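Workshop notebook / Textiles / Folding and storage

November, morning, started after the second coffee

Continuing with the T-shirts from the Otton box. Yesterday I finished the sorting by size and wrote the labels, so today is only folding. The box holds 154 pieces, and they must all go into the Skyrme drawers before the stock list is closed. I did the calculation again: if one drawer takes 11 shirts standing on their edge, I need 14 drawers and they will be exactly full. We have 14 drawers. I am not happy with a plan which leaves no free place, but the old flat stacks were worse, because every time someone took a shirt from the bottom, the whole pile was to be folded again.

Method as agreed in the last entry, with small corrections:

Lay the shirt face down, smooth from the middle to the sides with the flat hand. Fold one side to the centre of the back, sleeve returned on itself so that it doesn't pass the fold. Same on the other side. Turn over and look at the neckline. If the neckline is not in the centre, open and begin again, it can't be repaired later. Then bottom to top in thirds for the drawers.

For the shirts with a print on the chest I prefer to stop before the last step and leave them flat for a while with the print up. The thirds fold makes a line through the letters, and with the older prints I have seen small cracks on this line. Morfudd Rees thinks the cracks come from the dryer and that the folding is innocent. We have not tested it. It would be easy to test, with 2 shirts of the same print, one dried on the rail and one in the machine, both folded in the same manner and left for a month. I put it on the list.

Surface. The big table is too smooth, the cotton slides when I pull the second side over, and the first side opens again. On a woven fabric the shirt stays where I put it. The grey fabric is good for this. A soft base has one disadvantage, the hand sinks a little and the crease is less sharp, but for jersey I don't want a sharp crease anyway. 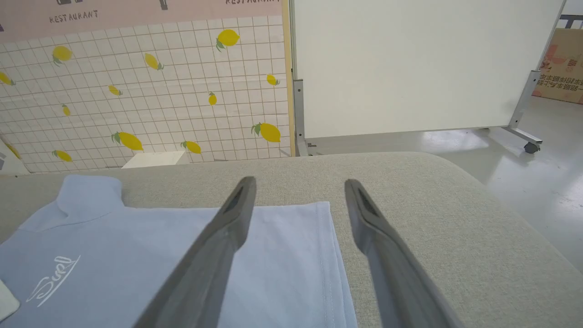 Morfudd Rees, reading over what I had written so far, said that I make the side folds too wide. According to her the two sides should not meet in the centre, one should leave a space of two fingers between them, or the middle becomes thick and the shirt will not stand in the drawer. She also said that the neckline should be pulled flat with both hands before the last fold, and that she has told me this before. She has, it is in the entry from the spring.

I tried it with the space. The packet is wider but thinner, and it stands better. The problem is that the wider packet touches the sides of the Skyrme drawer for the sizes L and XL. For S and M there is no difficulty. So for now: S and M with the space, L and XL with the sides meeting. I don't like to have two methods, colleagues will mix them. Perhaps a card inside each drawer front, with a small drawing.

The light blue one with "Surf" on it I would like to keep as the model for the printed shirts. The writing is white, in joined letters with a long line under it, and when the shirt is folded and lying flat one can read the word immediately. This is what I want for all the prints: that the word can be read without opening anything. For the drawers it means the print must come to the outside after the thirds, and with a logo placed low this needs another order of folds. Not solved.

Also tried the Prelutix folding board for 20 shirts. It is quick and all the packets have the same width, this I must admit. But the board is made for one width only, and the children's sizes disappear in it. Back to the hands for those. The board stays on the shelf next to the Ratent labels if someone wants to use it for the plain M.

12.40, stopped for lunch.

Afternoon: drawers one to four filled, all S. Drawer three closes hard on the left runner, a drop of wax didn't help. Must ask for the long screwdriver.

Still to do: L and XL, cards for the drawer fronts, the dryer test.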